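# Vormachen mit der Hand, Vormachen mit dem Handschuh

2019-08-23

Letzte Woche habe ich geschrieben, dass wir mit dem Umstieg auf die Fernsteuerung fast fertig sind. Fast heißt: Die Verkabelung steht, die Software läuft, und ich übe.

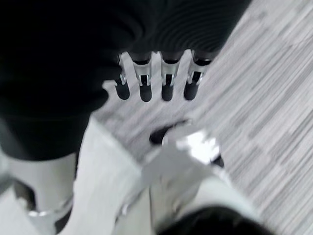
Bis Mai haben wir dem Arm alles durch Handführung beigebracht. Man stellt die Gelenke weich, fasst den Unterarm an und schiebt ihn dahin, wo er hin soll. Für den Weg von A nach B geht das gut. Für die Finger geht es schlecht. Wer schon einmal versucht hat, vier Finger gleichzeitig an einen Gegenstand zu legen und dabei noch den Arm zu halten, weiß, was ich meine. Grażyna hat es eine Weile zu zweit mit Aslak gemacht, einer am Arm, einer an den Fingern. Die Aufnahmen waren brauchbar, aber man sah ihnen an, dass zwei Leute verschiedene Vorstellungen vom Tempo hatten.

Jetzt also der Handschuh. Die Steuerung heißt bei uns Inik, nach dem alten Projektordner, und überträgt die Fingerstellung auf die Roboterhand. Die Armbewegung kommt von einem Griffstück in der anderen Hand. Am ersten Tag habe ich mit rechts gegriffen und mit links in die falsche Richtung gezogen, und das mehrfach. Nach zwei Nachmittagen wurde es besser.

Aufgenommen habe ich bisher 71 Durchgänge. Behalten habe ich weniger, denn ich werfe alles weg, bei dem ich mitten in der Bewegung überlegt habe. Solche Pausen lernt das Modell sonst mit. Bei der Handführung hatten wir genau das Problem: Der Arm blieb vor dem Zugreifen stehen, weil wir beim Vormachen immer dort umgefasst haben.

Ein paar Dinge, die ich mir für die nächsten Aufnahmen notiert habe:

- Die Hand von oben an den Gegenstand bringen und erst unten langsam werden. Seitliches Heranfahren sieht eleganter aus, gibt aber schlechtere Griffe.
- Zu schnelle Schwenks vermeiden. Die Kamera am Handgelenk verwischt dann, und die Bilder taugen kaum noch fürs Training.
- Nach 10 Durchgängen Handschuh ausziehen und neu kalibrieren, auch wenn er sich noch gut anfühlt.
- Startposition jedes Mal ein wenig ändern.

Der zweite Punkt kostet mich am meisten Disziplin. Sobald man die Steuerung halbwegs beherrscht, wird man schnell. Ich habe mir angewöhnt, nach jedem Block die Kamerabilder durchzusehen — am selben Tag, sonst weiß ich nicht mehr, was ich bei welchem Versuch vorhatte.

Leokadia hält das Aussortieren für übertrieben. Sie würde alles behalten und die schlechten Durchgänge nur markieren, damit man später vergleichen kann. Speicherplatz haben wir genug, insofern spricht wenig dagegen. Ich lasse die verworfenen Aufnahmen ab jetzt in einem eigenen Ordner liegen und fasse sie vorerst nicht an.

Offen ist noch die Verzögerung. Zwischen meiner Fingerbewegung und der Bewegung der Roboterhand liegt eine kleine Spanne, an die man sich gewöhnt, die aber beim Loslassen stört. Brunello vermutet den Filter im Handschuh. Wir wollen ihn nächste Woche schwächer einstellen und 20 Durchgänge mit derselben Aufgabe aufnehmen. Die Handführung bleibt für grobe Wege trotzdem im Programm, dafür ist sie einfach schneller eingerichtet.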